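Last updated: May

Section 5. Comparing finger sets on the Sotelo gripper

This section covers the side-by-side test of two finger sets on the Sotelo two-finger gripper, using metal spur gears as the test part. Run it before you choose a finger set for a new cell, and again whenever you change the pad material. You need the gripper already mounted and homed (Section 3) and the wrist camera showing a live view in the Stikalo controller.

What you need

- Finger set A: Drirside tapered fingers with the long cutout and rough pads
- Finger set B: Drirside solid fingers with smooth pads
- At least two spur gears of the same size
- A piece of plain woven fabric, large enough to cover the pick area
- The hex key from the gripper box
- The test log sheet from the back of this manual

NOTE: Use the same gears for both finger sets. Gears from different batches can have a different finish on the teeth, and the results will not compare.

Preparing the pick area

1. Lay the fabric flat and tape down the corners. Wrinkles tip the gears and throw off the approach height.

2. Wipe the gears with a clean, dry cloth. Oil on the teeth will make any pad look bad.

3. Place the gears on the fabric with enough space between them for one open finger. Leave the spare gear inside the camera view. You will want to know early if the camera picks the wrong one.

4. In the Stikalo controller, open Tools > Gripper > Trial and set the number of cycles to 17. Leave the speed at the default.

CAUTION: Keep your hands out of the pick area once the trial is armed. The fingers close without a warning tone in Trial mode.

Fitting finger set A

5. Press Release on the controller and wait for the fingers to open all the way.

6. Loosen the two screws at the base of each finger. Slide the old finger off and the new one on, with the pad facing in.

7. Tighten the screws evenly. If one finger sits higher than the other, take both off and start again. Do not try to correct the height in software.

8. Run Home once with nothing between the fingers. The tips should meet along their full width.

Running the grip check

9. Jog the arm down until the finger tips are level with the teeth of the gear, one finger on each side. Close at the lowest force setting.

10. Raise the arm a short way and stop. Look at the camera view before going on. You want the flat face of the gear turned toward the camera, with the bore near the middle of the opening and a fingertip at the teeth on each side. With the tapered fingers, the pads narrow toward the tip, so only a small part of each pad touches the gear. If you close too low on the gear, the tips can slide into a gap between teeth and turn it.

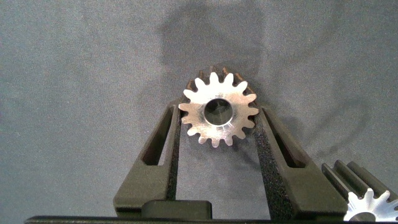

11. If the gear has turned or leans to one side, put it down, move the grip point, and try again. Write the new position on the log sheet.

12. Check the picture for glare. Polished gear faces reflect the light back into the camera, and part of the face may wash out to white. Some glare is fine as long as the edge of the bore stays clear all the way around. If it does not, set the exposure to 3000 and check again. If the bore is still hard to find, use 2000.

NOTE: Once you have picked an exposure, keep it for both finger sets. Changing it between sets also changes how well the camera finds the gear, and you will end up comparing the camera and not the fingers.

13. Press Start Trial. The arm picks up and sets down the gear until the cycle count is reached. Log each miss and each drop by cycle number.

14. Repeat steps 5 to 13 with finger set B.

Reading the results

Compare drops first, then turned gears, then misses. A miss usually points to the camera or the approach height — check those before you blame the fingers. More than 5 turned gears in one trial means the grip point is wrong, and the trial should be run again.

Look over the pads after each set. Replace them if the surface is torn or has metal dust pressed into it.

If both sets score the same, keep the one that gives more room next to neighboring parts. Gears that lie close together will need it.

Esitz Technical Publications | Contact support | Copyright Esitz. All rights reserved. | Back to top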